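Automatisation du poste de tri : comment ça change le travail de l'équipe ?

Posté dans Logistique et ateliers, le 12/06/2019

Brirby
Bonjour à tous ! Je travaille dans un atelier qui reconditionne des accessoires (parapluies, petite bagagerie, trousses) pour des boutiques. La direction veut installer un bras avec pince au tri des retours en septembre. On passe 500 articles par jour à la main et j'avoue que je suis plutôt curieuse, mais deux collègues ont peur de finir à surveiller une machine toute la journée. Ceux qui l'ont vécu, vous faites quoi maintenant de vos heures ? Et est-ce que la pince s'en sort avec des objets mous ?

Nandard
Salut Brirby ! Chez nous ça fait un an et je ne reviendrais en arrière pour rien au monde. On est cinq au tri, toujours les mêmes, et on passe presque 1000 pièces par jour les bonnes semaines. Avant, je finissais avec les poignets en compote. Maintenant je prépare les lots, je contrôle les coutures et les fermetures, et je reprends ce que le bras laisse de côté. Le premier mois a été pénible, il faut le savoir : on s'arrêtait sans arrêt pour replacer des articles, et les horaires de pause étaient calés sur la machine (on a râlé, ça a été changé).
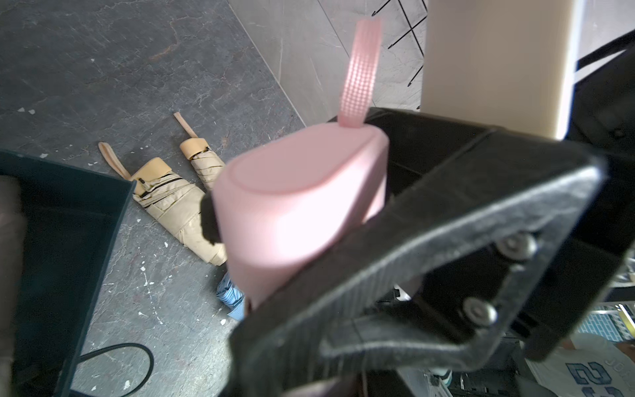 Pour les objets mous, tout dépend de la forme et de ce qui traîne autour. Un étui bien arrondi, comme le rose pâle dans la pince, c'est le bonheur, on a une surface franche à serrer. Les parapluies pliés en tissu, du genre des deux beiges à côté, demandent plus de soin, surtout avec leurs dragonnes qui partent dans tous les sens ! Mon conseil : rabattez les sangles avant et espacez les articles. Et demandez que ce soit l'équipe du tri qui décide des consignes de rangement, vous connaissez les produits mieux que l'installateur. Chez nous ce sont les anciens qui ont écrit la fiche et elle tient encore.

Wunbridge
Ça dépend du modèle. Nous on a arrêté au bout de 200 pièces le premier jour, mauvais réglage de la force. Depuis ça roule.

Varghese
+1 pour la fiche écrite par l'équipe. J'ajoute un point : négociez la formation AVANT la mise en service, sur le temps de travail, et pour tout le monde. Chez nous une seule personne savait relancer le bras, donc quand elle était en congé on triait à la main à côté d'une machine éteinte. Maintenant on tourne, chacun prend le poste de conduite une demi-journée puis repasse au contrôle, et c'est franchement plus varié qu'avant. Pour tes collègues inquiets, propose-leur de commencer par là, moi c'est ce qui m'a fait changer d'avis !

Brirby
Merci beaucoup, je transmets tout ça à l'équipe. Nandard, ta fiche, elle tient sur une page ?

Nandard
Recto verso, en gros caractères. Je t'envoie la trame en message privé ce soir !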